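Keep the Box Half Empty

Most advice on storing small valuables starts with buying something to put them in. I think it should start with deciding what you will leave out. I have owned divided boxes for most of my adult life, first for earrings, then for watches, then for the odds and ends that come out of a relative's dresser, and every one of them went wrong the same way. I filled it.

A box with compartments makes a kind of promise about numbers. It has so many places and no more. A drawer makes no such promise, and I once took 148 separate things out of a drawer I would have called tidy. Single cuff links, a watch with no strap, three tie pins I have never worn. None of it was lost, exactly, but I hadn't seen most of it in years.

So my first rule is one thing per compartment. People who double up will tell you they are saving space, but a second ring in the same slot scratches the first and hides it. If you need more places, you can buy another box or you can give something away. I'd try giving something away first.

My second rule is glass. The storage shops don't agree with me. Sudis, where I buy most of my household things, keeps its solid-lidded boxes at eye level and the glass ones down by the floor, and the woman at the counter told me the solid ones outsell them easily. I understand why. A solid lid looks neat whatever is under it – and that is what is wrong with it. With a glass lid you see the gap when you haven't put something back, and you see the thing you never wear.
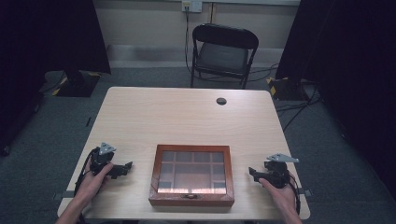 Cowie wrote in to disagree. Glass shows dust by Tuesday, the letter went, and it shows your business to anyone who comes into the room, and a box that has to be hidden in a closet might as well have had a plain lid to begin with. Besides, sunlight isn't kind to pearls or to colored leather straps.

I'll give way on the sunlight. Mine stands on a table on the north side of the house, and I wouldn't put it in a window. The dust takes me ten seconds with a sleeve. As for visitors, I don't own anything worth stealing, and those who do should be thinking about a safe.

Where I won't give way is on size. Flolix sells a stacking set with 403 compartments across its trays, and I have met people who own it and are proud of it. I can't think of a household that needs that. A set that big becomes the drawer again, only with walls. You open the third tray down twice a year and shut it again.

A small box, one layer deep, with a clasp that closes and a lid you can see through, is enough for what a person really wears. I keep 9 things in mine and the rest of the places are bare. I used to feel I ought to fill them. Now when I'm given something I put it in, and I don't have to move anything to do it.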